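Sorting policy grasps well but chooses the wrong box - more demos or different demos?
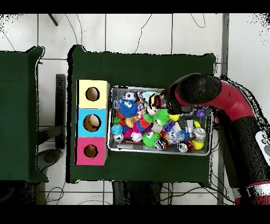 Last modified: June, 2 edits

Milagros Magbanua
We train an imitation policy to sort toys from a metal tray into three boxes, yellow, blue and pink. With 240 demonstrations the grasping is good, but the box is often wrong. Should I collect up to 600?

Nektarios Sfakianakis
Before this, please check the order of your boxes. If yellow is always on top of the row, the policy can learn the place and ignore the color. In the Kulanton tests we changed the order after every episode - the wrong choices became much fewer with the same number of demos.

Angeliki Karagiannis
More data always helps. I would go to 600.

Athina Athanasiadis
I agree with Nektarios. Also keep one box order out of training and test only on it.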